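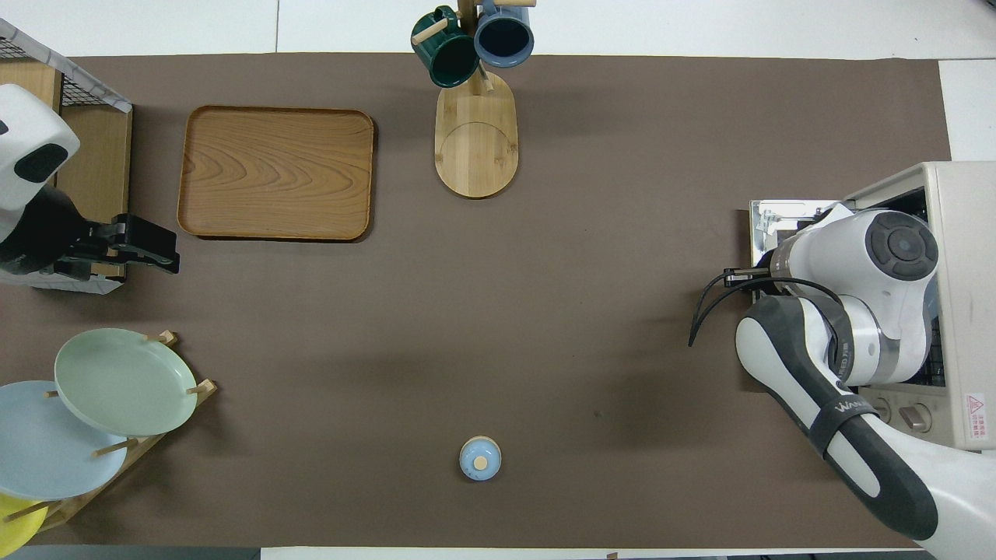 Right, kettle's on, so here comes a long one about crockery. I have spent most of Saturday sorting out what lives where at the tea end of the kitchen, and I have opinions now.

It began in March when Leonilde passed on her mug tree. I'd always thought of them as something your gran had next to the bread bin, and I took it mainly to be polite. Well! I am completely converted.

Ours is a plain wooden one with an oval base and short pegs. The dark green mug goes on the left and the slate-blue one on the right, and that is the law. Bernardo put them back the other way round on Thursday and I noticed before I'd even got my coat off.

If you're buying one, do look at the base before anything else. My old one from the market at Larklow had a tiny round foot and went over every time you took a mug from one side only – lost a very nice Esden mug that way and I'm still a bit sore about it.

Next, the plates. I've gone over to keeping them upright in the wooden dish rack all the time, even when they're dry. Sage green, pale blue and yellow, each in its own slot between the dowels. It saves lifting a whole stack down to get at the one you want, and they do look cheerful.

Neusa asked whether they get dusty. Ours get used far too often for that, but I wouldn't do it with the Christmas ones.

The wooden tray has been the hard bit. It's got a lovely wavy grain and rounded corners and I can't bear to shut it in a cupboard, but leave it out and within the hour it's full of post and somebody's keys. My new rule is that it stays empty unless it's carrying something. We'll see how long that lasts!

Wipe it with a damp cloth and dry it straight away, please, no soaking. I give mine a little oil every 8 weeks or so and it comes up a treat.

Last of all, the little light-blue jar with the wooden knob on its lid. I've been dithering between sugar and teabags. Amândio says sugar, Ilídio says neither of us takes sugar so what on earth for, and I have to admit he's got a point.

Teabags it is, then. Off to see how many will fit – will report back after tea.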